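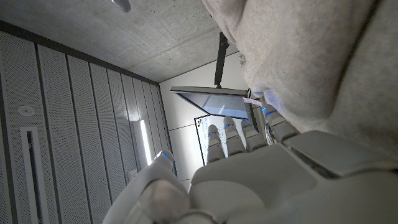 Nelley: respuestas al impulso de aulas y salas de reuniones

Nelley es una colección de respuestas al impulso medidas en espacios de docencia y de trabajo de tamaño pequeño y mediano. Contiene 2.728 respuestas repartidas en 15 salas, con los metadatos de posición, los parámetros acústicos ya calculados y las notas de campo de cada sesión.

Se preparó para estudiar la inteligibilidad de la palabra en salas corrientes. Casi todas las colecciones abiertas que encontramos al empezar eran de auditorios, iglesias o cámaras de laboratorio, y nos hacían falta habitaciones con techo bajo, mesas, radiadores y persianas.

Contenido del repositorio

ir/ contiene las respuestas al impulso, un archivo WAV mono por medición, agrupadas por sala.
barridos/ contiene las grabaciones originales del barrido, sin procesar.
ruido/ contiene una grabación de ruido de fondo por sala y sesión.
planos/ contiene una planta esquemática de cada sala en SVG, con las posiciones de fuente y micrófono.
meta/posiciones.csv recoge las coordenadas de fuente y micrófono.
meta/salas.csv recoge dimensiones, volumen, revestimientos y mobiliario.
meta/parametros.csv recoge EDT, T20, T30, C50, D50 y STI por medición y banda.
notas/ contiene las notas de campo, transcritas tal como se escribieron.

El nombre de cada archivo se compone del código de sala, el código de fuente, el código de micrófono y el número de repetición, separados por guiones bajos. Los códigos de sala empiezan por P (edificio Pfister) o por K (edificio Kullham). El resto del código no tiene significado: es el orden en que se fueron reservando las salas.

Procedimiento de medida

La señal de excitación es un barrido sinusoidal exponencial. En cada pareja de fuente y micrófono se hicieron 3 repeticiones seguidas, que se publican por separado, sin promediar. Las que quedaron estropeadas por un portazo, un teléfono o el ascensor se eliminaron de ir/ pero siguen en barridos/, con el sufijo _desc.

La fuente es un altavoz dodecaédrico sobre trípode. En las aulas se colocó siempre una posición en el lugar habitual de quien habla (junto a la pizarra o la pantalla) y otra descentrada. Los micrófonos son omnidireccionales, a la altura del oído de una persona sentada.

La deconvolución y el cálculo de parámetros se hicieron con Adero, nuestro conjunto de scripts en Python, incluido en la carpeta herramientas/. La banda más baja con parámetros calculados es el tercio de octava de 100 Hz. Por debajo la relación señal-ruido no era suficiente en la mayoría de las salas y hemos preferido dejar las celdas vacías.

Los niveles no están calibrados en absoluto. La ganancia se mantuvo constante dentro de cada sesión, de modo que se pueden comparar niveles entre posiciones de una misma sala en una misma sesión, pero no entre salas.

Las salas

El edificio Pfister tiene las aulas más antiguas, con techo de yeso, suelo de terrazo y ventanas en un lado. Casi ninguna lleva tratamiento acústico. Son las de reverberación más larga de la colección y también las más ruidosas, por la calle.

En Kullham están las salas reformadas: hormigón visto en el techo, paneles perforados en parte de las paredes y tabiques ligeros entre salas contiguas. El tratamiento se concentra en una o dos paredes, así que el campo sonoro dista bastante de ser difuso. En varias salas se aprecia eco flotante entre la pared sin tratar y la opuesta. Está marcado en la columna eco_flotante de salas.csv, a juicio de quien medía y sin un criterio numérico detrás.

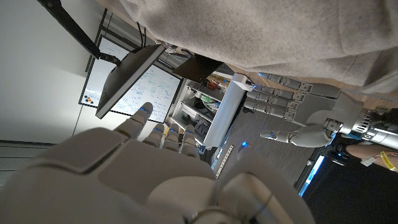 Manos robóticas con luces azules en los dedos y, al fondo, la pizarra blanca.

La columna revestimientos describe cada superficie por separado (techo, suelo y cuatro paredes). Donde pone "panel perforado" no conocemos el fabricante, el porcentaje de perforación ni lo que hay detrás. Se pidió la documentación de obra y solo llegó la de una sala, que se incluye en notas/. No recomendamos usar estos datos para deducir coeficientes de absorción de materiales concretos.

Las pizarras, pantallas y ventanas figuran con su superficie aproximada. Las cortinas y persianas se anotan como abiertas o cerradas en cada sesión. En K-c se midió de las dos maneras y las sesiones llevan códigos distintos.

Parámetros

Los tiempos de reverberación se obtienen por integración inversa con truncado en el punto de cruce con el ruido. Si el rango dinámico no alcanza para T30 se da solo T20, y si tampoco alcanza para T20 la fila queda vacía en esa banda. Eso afecta a aproximadamente 100 mediciones, casi todas de Pfister y casi todas en graves.

El STI se calcula a partir de la respuesta al impulso y del ruido de fondo de la misma sesión, con un espectro de voz normalizado. Al no haber nivel absoluto, la columna sti supone un nivel de voz fijo y debe tomarse como orientativa. La columna sti_sin_ruido no depende de esa suposición y es la que usamos en nuestros propios análisis.

Uso previsto

Auralización, evaluación de algoritmos de supresión de reverberación, estimación ciega del tiempo de reverberación, aumento de datos para reconocimiento de voz y prácticas de acústica de salas. Para aumento de datos conviene separar los conjuntos de entrenamiento y prueba por sala. Si se separan por archivo, las repeticiones de una misma posición acaban a ambos lados y los resultados salen inflados. El archivo meta/particion.csv propone un reparto por salas.

Limitaciones conocidas

Todas las salas están en dos edificios y la variedad de materiales es reducida.

El dodecaedro no reproduce la directividad de una persona hablando. Para estudios de inteligibilidad cerca de la fuente esto se nota.

Las coordenadas se midieron con distanciómetro láser desde una esquina de la sala. En P-f la esquina elegida no forma ángulo recto y las posiciones del fondo tienen más error que el resto.

En la sesión de octubre de K-a la ventilación no se pudo apagar. El ruido de fondo de esa sesión incluye el zumbido del conducto. Hay una segunda sesión, un martes a última hora, con la ventilación parada; si solo hace falta una, es preferible esa.

La temperatura y la humedad se anotaron al principio de cada sesión y no al final.

Privacidad

Las grabaciones de ruido de fondo se escucharon enteras antes de publicarlas. Se recortaron los tramos con voces inteligibles procedentes del pasillo. Si alguien encuentra uno que se nos haya pasado, rogamos que abra una incidencia indicando el archivo y el segundo.

Cambios

La versión actual corrige el signo de la coordenada y en dos salas de Kullham, que estaba invertido con respecto a la planta. Los archivos de audio no han cambiado. Quien solo use ir/ no necesita volver a descargar nada; quien use posiciones.csv, sí.

Licencia y cita

Los datos se distribuyen con licencia CC BY y los scripts de Adero con licencia MIT. Para citar la colección, utilícese el archivo CITATION.cff de la raíz e indíquese la versión.

Las dudas sobre el formato y los errores se atienden en el apartado de incidencias del repositorio. No admitimos por ahora mediciones de terceros. Los planos en DWG no se pueden redistribuir, así que no merece la pena pedirlos.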